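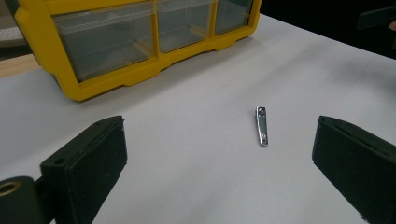 A reader wrote in to tell me that no fantasy novel has any business running to 792 pages, and that I should be ashamed of recommending one to people with jobs. Fair enough! I have a job too, and it still took me most of October to get through Preria, the big one, the one with the map that folds out and then never folds back in again.

But I'd read it again tomorrow. I probably will, seeing as book 2 is out now and I've already forgotten who holds the river forts.

If you haven't tried it, the story starts in Bedik, a salt town on the edge of a marsh, where the dead are supposed to be rowed out before sunrise. One morning a body gets rowed back. That's chapter one, and I was gone - dinner burned, phone on silent, the works. From there we follow a ferry girl, a disgraced tax clerk (my favorite by a mile) and a priest who may or may not have made up his own god. The clerk has 17 chapters to himself and I wanted more.

What I love is how little gets explained. There's a war with Egan that ended before anybody in the book was born, and people still won't eat off blue plates because of it. Why blue? I have no idea. I spent a whole bus ride making up reasons and missed my stop.

The magic is the weak part for me. It's all knots and breath, which sounds great, and then in the last third somebody ties one enormous knot and a problem I'd been worrying over for 3,000 years of made-up history just goes away. I did grumble out loud at that. My reader would have thrown the thing across the room, I suspect, if they could lift it.

The new paperback from Uten has a cleaner map and a list of characters at the back, and I wish I'd had that list the first time around. Skip the prologue if you get stuck - it makes far more sense after the marsh chapters anyway. I went back to it at the end, with tea, and found the tax clerk's grandmother hiding on the second page.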